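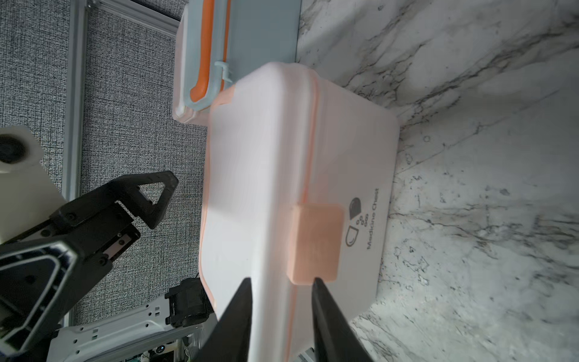

The medicine chest, with two black gripper fingers either side of its peach latch.

Iltasis Two-Arm Home Kit: long-term review

My mother opens her pill box one-handed while holding the phone. I mention it because the makers of the Iltasis kit list "opening and closing household containers" as a finished skill, and I've spent most of June finding out what they mean by finished.

The kit is two arms on a base, black grippers, small cameras near the wrists, and a program called Zundar that you train by moving the arms yourself. You show it a chore again and again, leave it to chew on the recordings overnight, and see what you've got in the morning. Iltasis suggest 200 goes per chore. I did 200 on the latch of a plastic medicine chest and got something that would find the latch and then dither over it. So I did the rest, up to 1000, over more evenings than I care to add up.

It did get better. With the chest lying where I'd trained it, the latch came open on most tries. Turn the chest a quarter of the way round and it was back to pawing at the lid. White plastic on a pale marble top doesn't help, I suspect, though Iltasis's support desk told me the colours shouldn't matter. Smooth rounded corners are also a pain for hard fingers. When the grip is slightly off, the whole box skates away and the arm carries on working at the place where it used to be.

Other chores, briefly. Folding tea towels: yes, slowly, if they start flat. Putting cutlery in a drawer: forks fine, teaspoons hopeless. Wiping a worktop: it wipes, but it has no idea whether the worktop is clean. Sorting screws for the workshop, which was the job I really wanted done, I gave up on after a weekend.

I also borrowed time on the Kuusisto arm at the makerspace in town. Stiffer, quieter, much nicer joints, and the software is a misery. It was no better with a latch. Isard sell soft fingertips that fit the Iltasis grippers, and I'd buy those before anything else, as they stopped a good deal of the skating.

The price is £875 for the kit with everything but the computer. For somebody who wants to learn how these things are trained, that's fair, and the building instructions are the best I've had with any kit. The cable clips are rubbish. Replace them on day one.

As household help I can't recommend it. You have to stand next to it, and by the time you've lined the box up to its liking you could have had the plaster out and on your finger. I'd look again when it copes with a container it hasn't met before.

Three stars, two of them for the instructions.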